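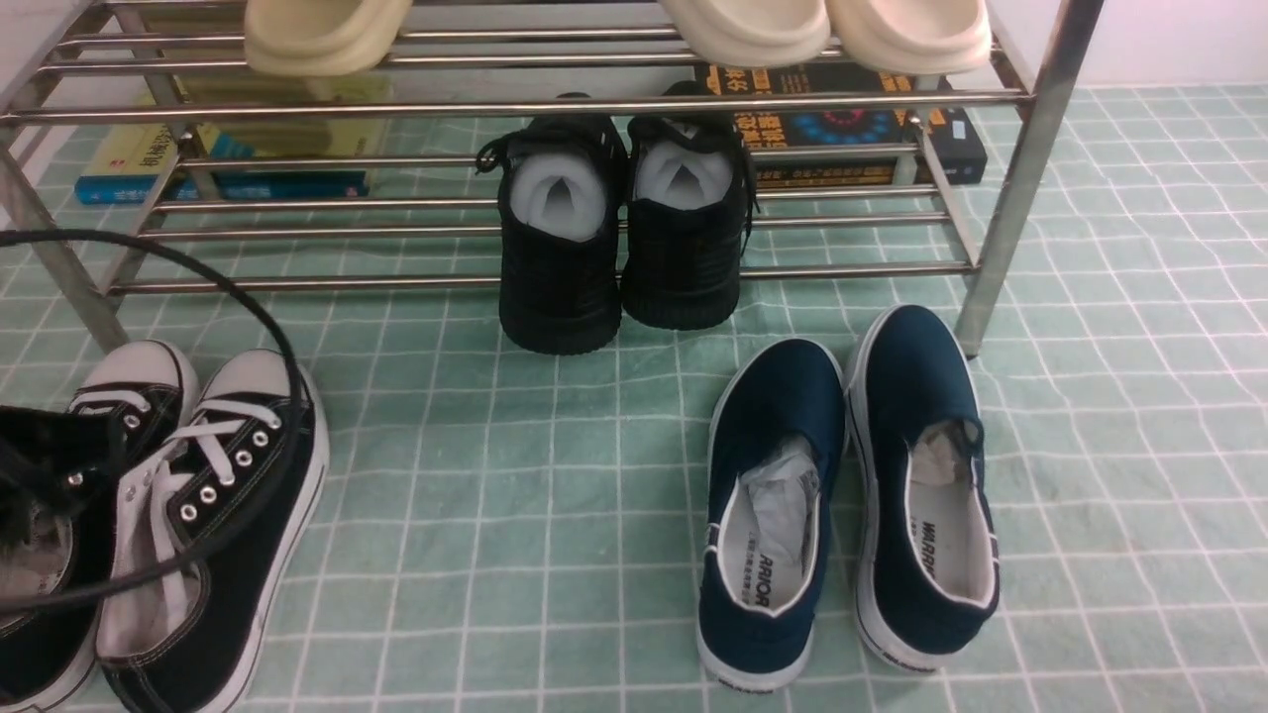

Shoe rack station, with the cable looped across the sneakers

Community > Robot Help > Cells and Stations > Setup
Search topics, parts, people Go

Cable loop keeps dropping onto the shoes

Hortensia Núñez
Dec 25, 2022
I finally have my shoe-sorting cell running at home and I am having so much fun with it! Steel rack, a mix of slip-ons and laced sneakers, two-finger gripper. My trouble is the black cable. It makes a big loop on the left side and ends up lying over the laces of whatever shoe is there. I've had more than 60 good picks, then it snags and the arm faults out. I also want to know how you look after the finger pads, because canvas seems to slide on mine. Do I shorten the cable or hang it from above?

Wickramasinghe
Hang it! I love this fix because it takes one evening. Clamp the cable near the elbow, leave enough slack for the full wrist turn, and run the rest up to an overhead hook with a light spring. Before you cut or tie anything, jog the arm slowly to all four corners of the mat and watch the loop at each one. Mine was fine in three and terrible in the last - the one by the rack leg, of course.

For the pads, wipe them with a damp lint-free cloth and let them dry fully. Then try a slow test grip on a slip-on lying on its side, with the fingers wide open on the way in.
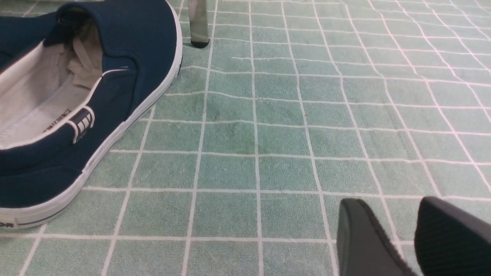
If it still slides after that, swap the pads as a pair. One new pad and one old pad will twist the shoe every time, and you'll spend a happy weekend blaming your camera. Check that the mat is flat too, then redo your height zero.

tretau_fan
just use zip ties, 8 of them, worked for me. not too tight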